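Chapter 6
What a Success Rate Leaves Out

Key terms: trial, reset, held-out home, intervention, wrist view, scoring rule

Suppose a paper tells you that a robot arm learned to handle household objects from demonstrations and then did the job correctly in 74 percent of its trials. What do you know at that point? Less than you might think. You don't know what counted as a trial. You don't know who put the objects back between trials, or how carefully. You don't know if a person reached in to nudge something and the attempt was scored anyway. And you don't know whether the other 26 percent were near misses or a bowl on the floor.

Chapters 4 and 5 dealt with how demonstrations are gathered and how a policy is fitted to them. We took the reported numbers mostly at face value so that we could get on with the mechanics. In this chapter we stop doing that. The methods are real and some of them work well, but the habits of reporting that grew up alongside them are loose, and a student who reads only abstracts will come away believing that the home robot is almost finished. It has been almost finished for quite a while.

6.1 The Bralville trials

We will lean on one study through most of the chapter, partly for the dull reason that its authors kept good records. Marianna Bednarek and Yamila Ocampo ran the Bralville trials in furnished homes, with an arm and a wrist camera, using a training method called Lumau. Lumau is an imitation method. It takes short clips of demonstrated motion, matches them by what the wrist camera saw, and learns to predict the next small movement of the gripper. The claim made for it was that a policy trained this way would carry over to rooms it had never been in.

The first report gave 417 scored trials, of which 307 were successes. Divide and you get the 74 percent quoted above. The number is correct. The question is what it is a number of.

When Bednarek went back through the logs, she found 57 trials among the successes in which the operator had touched either the arm or the object after the start signal. Most of these touches were brief. The original scoring rule, which the team called the Mazurek rule, allowed them as long as the final placement was made by the gripper. Take those 57 away and leave the total alone, and you have 250 out of 417, or 60 percent. Nothing about the robot changed between those two figures. Only the rule did.

You may feel that 60 percent is the honest figure and 74 percent the inflated one. Be careful here too. A touch that removes a snagged cable has little to do with the skill being tested. A touch that turns the object to face the gripper has everything to do with it. The logs recorded that a touch took place and did not record which kind. So the second number is stricter without being clearly better, and the only real cure would have been a longer log.

6.2 What the policy had to go on

A second problem is easier to miss, and it concerns the input. People who watch a demonstration from across the room see a whole arm, a whole object and a good deal of space between them. They judge the task by that view. The policy does not get that view.

A wrist camera sits a short way behind the fingers. As the gripper closes in, a single object can take up half the picture and go soft, while the wall and ceiling trim well behind it stay sharper than the thing being handled. A rim may show as one bright curve with no far side. Whether that curve belongs to a bowl or a basin is hard even for a person to say from one still.
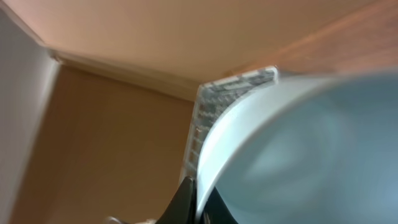
This matters for the claim about new rooms. If the object fills much of the input and what remains is wall color and ceiling, a policy can latch on to the wall color. It is a steady signal and it costs nothing to learn. Within the training homes it may even help. Ocampo tested for this by covering the background in recorded clips with flat gray and asking the trained policy for its next movement. On clips from the training homes its answers shifted noticeably. Had it been attending only to the object and the gripper, they should have barely moved.

The authors of the first report did have held-out homes, and they said so. There were 2. Both were in the same development as the training homes and had been painted by the same contractor. We would not call that a test of new rooms. A rerun with the Welach arm, done the following April, used older buildings and gave a lower rate, though the arm was different as well, so the comparison proves less than either side has said.

6.3 Before you read on

The next section sets out a minimal trial log and applies it to the Bralville records. Before you start it, find a paper you admire and look for its scoring rule. Write down where you found it. If it is in a footnote or an appendix, note that, and if you had to work it out from a video, note that too. You will need your answer for the exercises in 6.6.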